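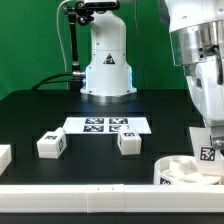
White arm, black tabletop, green backdrop.

Flelside Community Garden
Minutes of the November members' meeting
Held in the back room of the Grukavcombe library, 7:00 p.m.
Chair: Yvette Gill
Minutes: Pentti Savolainen

Welcome
Yvette opened the meeting and thanked everyone for coming out on such a wet night. What a turnout! We ran out of chairs and several people sat on the radiator cover. Apologies were received from the Tetteh family, who sent a tray of ginger cookies in their place.

Minutes of the last meeting
Read and approved with one correction. The squash that won the weigh-in was grown on the lower plots, and the earlier minutes had it on the upper ones. Lower plot growers were very pleased to have this put right.

Matters arising
The gate latch is fixed. The new one closes by itself if you let it swing, so please let it swing.
The leaking tap by the bean rows has been replaced. Water is now shut off for the winter and will go back on after the last hard frost.
The missing wheelbarrow has been found behind the compost bays, under a tarp, full of leaves. Very good leaves, as it happens, and they have gone on the asparagus.

Harvest review
Pentti went over the season and it was a wonderful one. Tomatoes were slow until August and then came all at once. The pole beans did better than any year he can remember, and the members who tried the purple ones want to grow them again. Carrots were poor on the upper plots, where the soil is still heavy. Cabbage moth was bad everywhere, and those who netted early came out ahead of those who netted late.
The sharing table by the gate took in nearly 30 crates of extra produce over the summer. A big thank you to everyone who dropped things off, and to the people who kept it tidy in the heat.
A discussion followed on zucchini. It was agreed that members may leave as many as they like on the sharing table but should pick them while they are still small enough to be wanted.

Compost
Two of the bays are ready to use and smell lovely, like a forest floor. The third needs turning. Members asked again what to do with diseased tomato vines. They go in the trash, please, and never in the bays. Yvette will paint a new sign, as the old one has faded to the point where it reads as an invitation.
Coffee grounds: the café at Eta has offered us theirs all winter. The buckets need to be picked up before noon and the clean ones returned. A sign-up sheet went around the room and filled up before it got to the back row.

Seed swap
Everyone was excited about this one. The swap will be held in late winter in this same room. Please bring seed that is dry, labeled, and from this year or last. If you don't know the variety, write down what it looked like and how it tasted, and somebody will be glad to try it. We especially need lettuce, dill, and any early peas. Small envelopes will be on hand.
Pentti offered to give a short talk on saving tomato seed, including the stage where it grows mold in a jar and you think you have ruined it. Accepted with applause.

Raised beds
A proposal was made to build four raised beds along the south fence at a height that can be worked from a seat. Members were strongly in favor. Points raised: the path needs to be wide enough to turn a wheelchair, the boards must be untreated, and the beds should not shade the raspberries. Yvette will measure the fence line and bring a drawing to the next meeting.
Motion to go ahead with planning, carried.

Plot renewals
Renewal forms were handed out. Please return them with your dues before the new year. Two plots are coming free and will be offered to the waiting list in order. Half plots are still possible for anyone who wants to start small.

Other business
Garlic can still go in if you hurry. Spare cloves are in a paper bag in the shed, on the shelf above the rakes.
Please drain your hoses.
A question about keeping bees was held over to the next meeting, when there will be more time for it.

Meeting closed at 8:40 p.m. Cookie tray to be returned to the Tettehs by Pentti.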